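Wind advisory for Flakonstead and the lake shore goes into effect at 7 tonight. Gusts to 58 mph are possible on the ridge west of Lulden. Down in the valley it will be closer to 40.

Timing first. The front is still well west of us. Showers get to Lulden between 5 and 6, Flakonstead maybe half an hour later. Strongest wind comes right behind the rain and lasts until midnight.

Thunder is possible but I'm not expecting much of it. The sun never really broke through today and the air near the ground stayed cool. If it clears before 4 I'll change my mind and post again.

Charge your phone this afternoon. The April wind storm knocked out power to 284 customers on the east side, and a few of them waited until the next night.

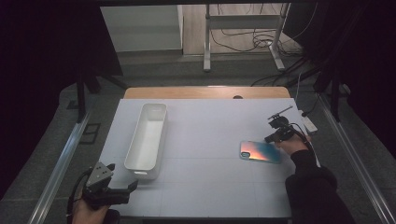
Phone on the table, next to the white tray.

Rain totals look modest. Half an inch in most spots, a little more on the hills. The creek at Alum Road is low and can take it.

Several people asked about the fog this morning. It was valley fog, and it stopped right at 700 feet. Woo-jin Seok drove up out of it on the Nishimura Hill road and had blue sky at the top. No fog tomorrow, too much wind overnight.

Boaters: waves on the lake build to 3 feet by 8 pm, higher at the south end. Get small boats out of the water before supper.

Thursday is breezy and cooler with highs in the mid-60s. Clouds hang on until noon, then some sun. Friday starts in the upper 40s and turns out nice.

Weekend is still up in the air. One model brings rain in Saturday night, the other holds it off until Monday. I lean dry for Saturday daytime.

Next update at 4, sooner if the advisory gets changed to a warning.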